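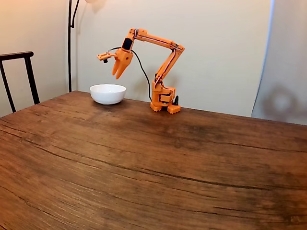 The Pimside house gallery has been going since the kitchen was cleared, and it now runs to 162 pages. Each page takes a piece of furniture or a set of things from the house and says where it came from and where it is kept now. This one is for the table and what goes on it. The table is the wooden one, and the white bowl on it is the one most people ask about when they have eaten here.

**The table**

It came from a house in Tavby that was being emptied one November. Tõnu Ramanauskas brought it over in two trips, the top first and the legs the week after, and it spent the time between leaning against the wall in the hall. It has been used for meals, for sewing, for jam and for sorting the post. We wipe it with a damp cloth and dry it straight away. Oil goes on once a year, in the evening, so that it can be left overnight with the windows open.

Hot pans go on the hob or the stone step, never on the wood. Cups are fine.

**The bowl**

The bowl was bought at Kairys, the household shop at the bottom of the hill, before it moved. Ilze Vasiliauskas still has the receipt in the kitchen drawer. She bought two. The second went to her sister in Zostdale, who uses it for eggs.

At Pimside the bowl is for whatever needs one: peelings, beans to be podded, the keys when guests are staying. It is washed by hand and goes back on the shelf to the left of the window. Please don't stack the heavy dishes inside it.

**Other things that belong with the table**

- The bread board, page 11. Ojārs Kivi planed it down after it warped, so it is thinner than it used to be.
- The long bench. It lives in the porch in summer and comes indoors when the apples are in.
- The blue cloth, which only just covers the top. There is a darn at one corner, done by Ieva Žukauskas.
- The drawer of odd spoons. They don't match and were never a set.
- The oil tin for the wood. It is kept under the sink with its own rag. Don't use the rag for anything else.

**Corrections and additions**

An earlier version of this page said the table was from Zostdale. Tõnu Tamošiūnaitė wrote to put that right, and the text has been changed. She also remembers a leaf that slotted in at one end. We have looked in the loft and in the shed and haven't found it. If it was left behind in Tavby, we would be glad to hear from whoever has it, even if it has been cut up for shelves.

The question of the bowl's age has come up a few times. The receipt has the price but the date has faded, so we have left it off.

**Using the gallery**

Pages are in the order they were written, so furniture and small things are mixed together. There is an index by room, and the kitchen is the longest part of it. The index has 1,323 entries, a good many of them for the same object under different names. If you are looking for a dish, try "bowl", "basin" and "dish" before giving up.

Notes about any of the things listed can be left in the book on the hall shelf. Put the page number at the top and your name at the bottom. Ilze types them up in the winter.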